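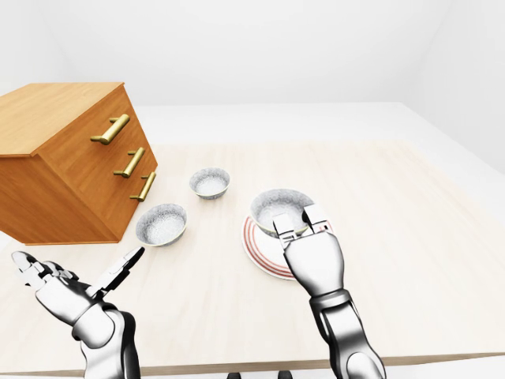
Bowl task in the simulator, third bowl on the plate.

Grasp offset in bowl stacking sim
Udumley robotics club, Edside

Our policy fails 11 of 19 trials at the rim grasp. Trained on 4,000 steps. Is it the offset?

Hartmut Harms
Log the wrist pose at closure and compare it with the demos. Check your friction value too.

Drahomíra Matoušek
Train longer. Ours came good in January.
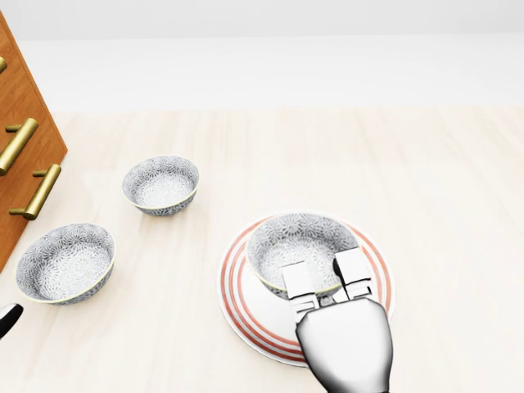

Should the random seed be fixed between trials?
Fix it while debugging, then report results over 3 seeds.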